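Bench glassware check, wet room, Malik building
Saturday round, August 31, 2019. Checked by Genivaldo Dantas.

1. Table cover lies flat, hem clear of the walkway. OK. I love the dark cloth, glass shows up so well on it!
2. Test tube rack stands level, bar and base free of cracks. OK
3. Tubes upright in their holes. OK
4. Round-bottom flask seated in its cork ring, never straight on the cloth. OK, and a lovely snug ring it is
5. Funnel stem sits inside the flask neck before anything is poured. OK
6. Flask contents written in the bench log. Entry 274, thank you for the clear handwriting!
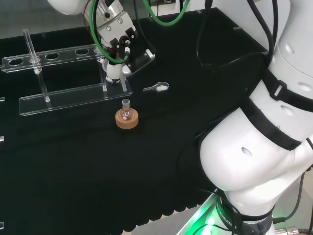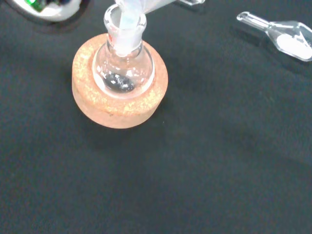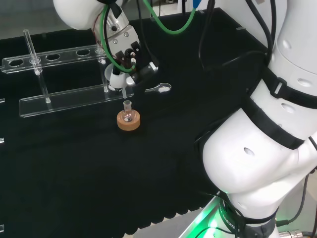

Comments
Genivaldo is right about cork rings, but please add a line on checking them for crumbling, wrote Plodano. Ours shed bits into the drawer for over 10 months before we swapped them last December.

Great catch, added as item 7.

7. Cork rings firm, no loose crumbs. To be checked next round
8. Spare rings: 3 in drawer 21. OK
9. Small scoops wiped and put away at closing. Open, evening shift to initial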